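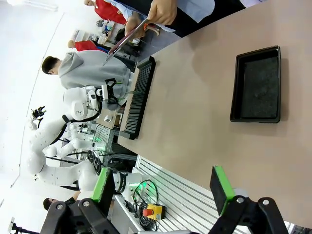
Oriana Vergara me escribió que una bandeja con fondo de fieltro no sirve para nada en una mesa de trabajo, que a las dos semanas está llena de polvo y de virutas y que ella prefiere el plástico liso, que se pasa un trapo y ya está. Tiene parte de razón. Yo también tuve bandejas lisas durante mucho tiempo y las limpiaba en un momento. Pero las piezas pequeñas rodaban de un lado a otro cada vez que alguien apoyaba el codo, y acabé cambiando.

La bandeja negra sobre la mesa beige es de las que me gustan: paredes altas y brillantes, base oscura con aspecto de fieltro moteado. Lo que dejas en una base así se queda donde lo dejas. Para quitar el polvo uso un rodillo de los de la ropa, y una vez al mes le doy la vuelta sobre el cubo y la golpeo por detrás.

Al lado de la bandeja, un soporte ranurado. Es una barra larga y estrecha, con las ranuras muy juntas, como un peine. En casa tengo uno parecido que compré en Pergate y durante meses no supe qué hacer con él. Lo puse primero pegado a la pared y no llegaba bien. Luego lo puse en paralelo al borde de la mesa y tropezaba con la muñeca. Ahora está en diagonal, del fondo hacia el centro, y así llego a todas las ranuras sin levantarme. Queda un poco torcido a la vista, pero no me molesta.

En el mío guardo cosas planas: separadores de cartón, reglas cortas, dos plantillas y las fichas de lo que tengo a medias. Probé a meter destornilladores finos y se caían. Graziella Russo dice que los suyos aguantan si les pone una goma en el mango - no lo he probado.

Otra cosa que me costó aprender es dejar mesa libre. Mi mesa tiene 100 centímetros de ancho y la bandeja ocupa bastante, así que lo demás se fue a un cajón: las cintas, los botes, la lámpara de repuesto. Encima quedan la bandeja, el soporte y lo que esté haciendo en ese momento. Si viene gente a mirar, además, hace falta sitio para que se pongan alrededor sin tirar nada.

El color también cuenta. Negro sobre beige se ve enseguida. El problema es el interior: un tornillo oscuro sobre un fondo oscuro desaparece, y he perdido más de uno teniéndolo delante. Para esas piezas uso una tapa blanca de un bote de Daza, metida dentro de la bandeja.

Cinzia Lo Presti me preguntó por el precio. El soporte me costó 7 euros y la bandeja algo más, no guardé el recibo. Las hay más grandes, pero a mí me cabe todo en una.

Me falta resolver los cables. De momento los llevo por detrás de la mesa con bridas, y cada vez que muevo algo tengo que cortar dos y poner otras nuevas. En agosto, con más tiempo, quiero probar una canaleta.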